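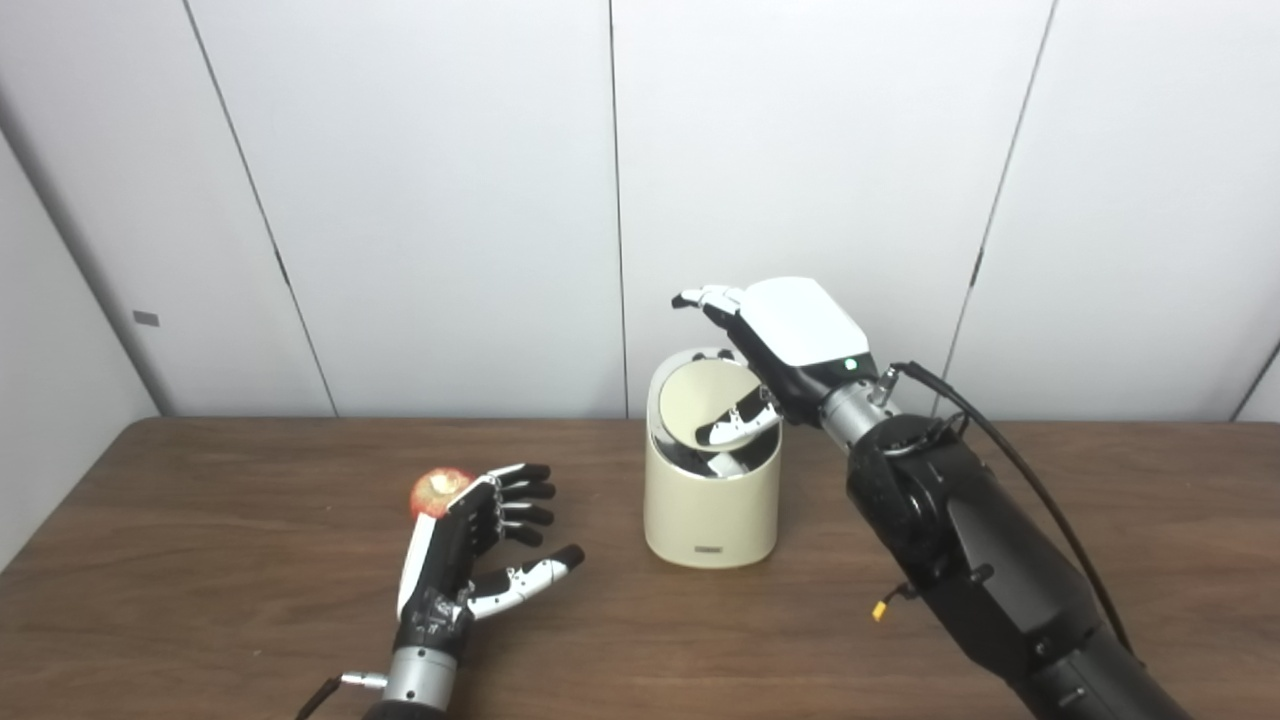 Two robotic hands at work over a tabletop, with an apple on one side and a small swing-lid bin in the middle.

Automation / Budgets & Buying

Reading time: 6 min

Durkier puts two-handed robots in next year's budget before the trial is over

Durkier, the contract packing and catering supply company, has set aside money for a first batch of two-armed robots with humanlike hands, according to a planning document sent to its site managers in July 2026. The machines would handle small jobs at the company's Navarrete site: clearing prep tables, sorting fruit, putting scraps in bins, setting out trays for the next shift.

The trial meant to show whether the robots can do any of that runs until November. The budget closes before then.

Durkier says the money is a placeholder and can be moved. Anyone who has worked under a yearly equipment budget will know how often placeholders get moved. Once a line has a name and a number beside it, the people who asked for it tend to defend it, and the conveyor repair that was supposed to be paid for out of the same pot goes on the list for the year after.

What is being bought

The supplier is Kendico, which assembles the two-armed systems from parts made by several other firms and sells them with a service contract. Its offer to Durkier covers the arms, a pair of five-fingered hands for each system, the head camera, a stand, installation and two weeks of training for staff. Software updates are included for the first year. After that they are priced separately, and the planning document leaves the price blank.

The hands are the part worth looking at closely. A simple two-finger gripper or a suction cup can already pick up an apple, and Durkier owns plenty of both. Kendico's argument is that a hand with fingers and a thumb can pick up the apple, deal with the lid of a bin and then do some other job without anybody changing the tool on the end of the arm. That is a fair point if the other job exists. Durkier's list of jobs for the robots has 26 entries, but site managers were asked to suggest tasks after the supplier had been chosen, and a good number of them read that way. "Straighten items on table" is there. So is "move items to other table."

Five-fingered hands also have far more joints than a gripper, and joints wear. Kendico's service terms call for the hands to be inspected every 500 hours of use. On a single shift that is several times a year for each pair, and the terms don't say whether the customer gets a loan set while the first one is away. A site running two shifts would reach the limit twice as fast. The planning document has the robots running two shifts.

The missing lines

Findex, a small consulting firm that Durkier hired to check the plan, delivered its review at the end of last month. It is short and fairly polite. It doesn't tell the company to drop the project. It does list costs that it could not find anywhere in the budget:

- spare hands, or at least spare fingers
- cable replacement
- floor space, including the area around the arms that people have to stay out of
- the wages of whoever watches the robot while it learns a job
- cleaning and covers, if the hands are going to touch food
- removal, if it all goes back

The fourth line is the big one. Every new task in the trial has needed a person to guide the arms through it again and again before the system tries it alone. Findex counted 413 guided runs for one table-clearing task, using one type of bin. With a different bin, part of the work had to be done over. The review asks how many types of bin there are at Navarrete, and the answer from the site was that they buy whatever is in stock.

Kendico disputes the way the number was used. The company says early runs always take the longest and that later tasks borrow from earlier ones. That may well be right. It would be easier to accept with figures from a second customer, and Kendico has not offered any.

The case for it

There is one, and it deserves a hearing. Navarrete has had trouble filling its evening shift for years. The work is dull and the site is a long drive from town. Temporary staff leave quickly, and each new hire has to be trained as well, a cost that nobody at Durkier seems to have put on the same page as the robot's. If a machine could be trusted to clear tables overnight, even slowly, the morning crew would start on time.

Slow is the word, though. The budget assumes that a robot will do half the work of one person, and the entire payback table hangs on that 50 percent. The planning document gives no source for it. No timed results from the trial are attached either, although timing the trial was one of the stated reasons for having it. Cut the assumption to a quarter and the payback date moves beyond the end of the service contract, when Kendico is free to set a new price.

Durkier could also spend less and find out more. Findex suggests leasing one system for a year, at one site, with a fixed list of five jobs picked by the people who do them now. It suggests putting a plain gripper on a second, cheaper arm and giving it the same list. If the gripper manages four of the five, the company has its answer about fingers for a fraction of the money. Kendico does offer leases - they are on the back page of its price list - but Durkier's plan doesn't mention them.

What happens next

Site managers have been asked to return their comments with the rest of their equipment requests. The form they were given has a box for the number of robots wanted and another for the preferred delivery month. There is no box for none, though one manager is said to have written a zero and sent it back.

Durkier said it would publish a summary of the trial to staff once it ends in November. It did not say whether the order would wait for the summary. Kendico's quoted price holds for 90 days - which runs out before the trial does.

Filed under: Automation, Equipment planning, Warehousing

Contact the newsroom | Copyright, all rights reserved | Back to top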